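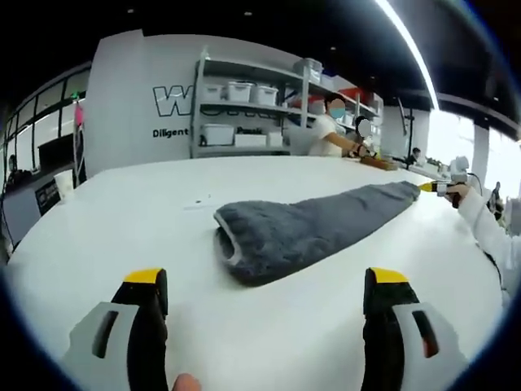 Dierckx to Screen Restored Cut of "Suresska"

7 October 2023 - The Dierckx film society will show a restored cut of the space drama "Suresska" in February, with 15 minutes of footage put back. Buyers of three earlier "complete" versions may want to wait for the reviews. So do we, and we are the ones showing it.

The distributor, Flirkovine, says the new scenes return the story to the slow, talky film it was before the battles took over. We have seen two of them. One is good. 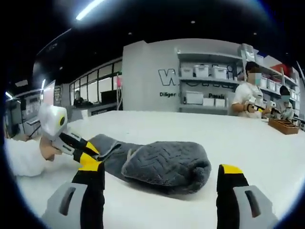
Gunvor Wallin asked whether a longer cut can fix a script that drops its best idea before the halfway point, and we have no answer yet.

There will be one screening, in the 80-seat room. Uriel Salinas will lead a talk afterward and has been told he does not have to be kind. Flirkovine offered a poster calling the film a lost classic. We are using our own, without the claim.

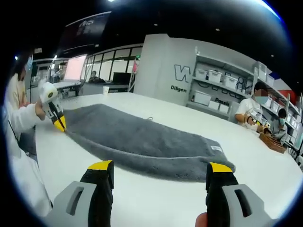 Gray towel on a white table.

Press seats: write to Jovita Espinoza at Dierckx.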